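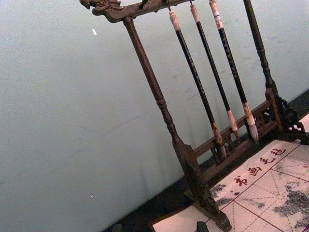 Wibisono asked on the tracker whether the hook detector could be dropped and the hang pose taken straight from the crossbar line. It can't at present. The crossbar fit gives the axis and the tilt, but hook spacing differs between racks and the planner needs a target point within a few millimeters.

Skukel: wrist-view perception and planning for hanging tools

Skukel takes frames from a wrist camera and returns grasp and hang poses for long, thin objects suspended by a cord. The main test case is the Chinese calligraphy brush on a wooden rack. It was written at Madside and is tested in the Lamalton lab.

Modules

rackfit: fits the crossbar and both uprights as lines, then solves for rack pose in the camera frame. Camera roll is not corrected beforehand.
hooks: finds hooks along the underside of the crossbar and labels each one free or occupied.
brushseg: one mask per hanging brush, split into handle, ferrule and hair. Grasps are allowed on the handle only.
hangplan: plans approach, release and retreat. The hair is treated as a keep-out volume, as are the lower rail and its carving.

Running

Start the camera node first, then skukel_node with the config for your gripper. The planner runs at 20 Hz. Set max_swing_wait to 400 ms or more; below that, the grasp is often computed on a brush that is still swinging.

Data

Each episode holds wrist video, joint states, gripper width and a success flag. The split is 40 episodes for validation and 40 for test, with the remainder used for training. Rack poses are not shared between splits.

Known issues

Openwork in the lower rail breaks depth. Holes are filled with a plane fit, so the rail comes out solid. Keep it that way for collision checks.

Printed grid lines on the practice felt can be picked up as rack edges. Use mask_felt: true. Ink blotches on the felt do not affect rackfit but do lower the confidence of brushseg when a dark handle crosses them.

The last hook at either end is missed when the carved head of the crossbar hides it. A second view from the other side is needed. Multi-view merging is in the dev branch and has no tests yet.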